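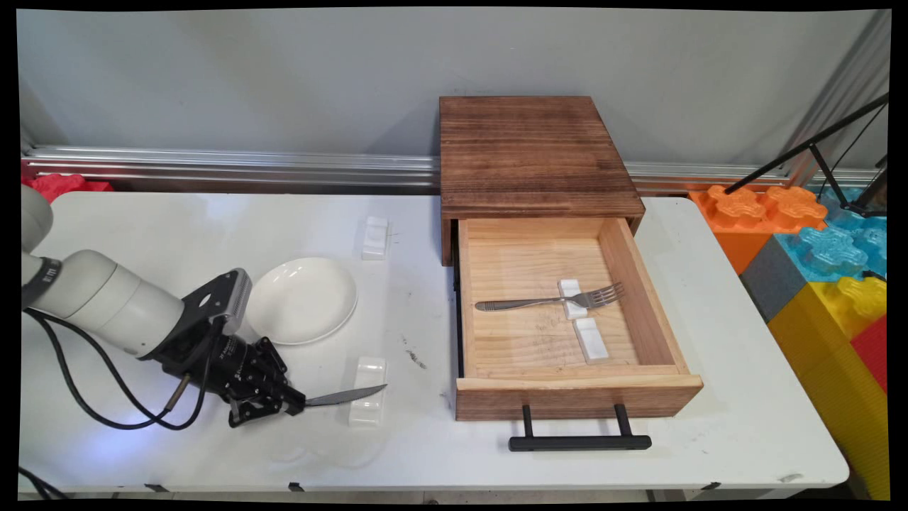 Papers > Laxdal Workshop Notes > Section 4: Failures

30 August 2019
Madalena Esteves
3 min read

4.2 Dropped and shifted cutlery

We ran 208 trials of the table-laying task on the Laxdal arm. Each trial asked the arm to move a knife and a fork between the small white rests and the drawer. Of these, 22 ended in a fault that stopped the run. Half of the stops, 11 in all, had the same cause, and this section deals with those.

Figure 1. The workspace, with the knife in the gripper and the fork in the open drawer.

The fault began at the grasp. The gripper closed on the knife slightly off its balance point, and the knife then turned between the fingers during the lift. The controller, written at Pladurville for the earlier Gardale arm, checks finger width only. A knife that has turned gives nearly the same width as one held level, so the check passed and the arm carried on. On the way down the blade tip met the edge of the rest or the front of the drawer. The force limit tripped in eight of these trials. In the other 3 it did not, and the arm kept pushing until an operator pressed the stop button.

Those three cases are the ones we treat as a safety matter. The force limit had been set for the fork, and the setting was not changed when the knife was added to the task. Our log from the first week mentions the setting but nothing was done about it.

We have since lowered the limit and added a pause after the lift, during which the angle of the knife is checked from the fixed camera. The check sometimes fails under strong light, when the blade is hard to pick out. The Driltura wrist sensor would measure the turn directly, but it was not fitted before the trials ended. Repeat trials are planned for November.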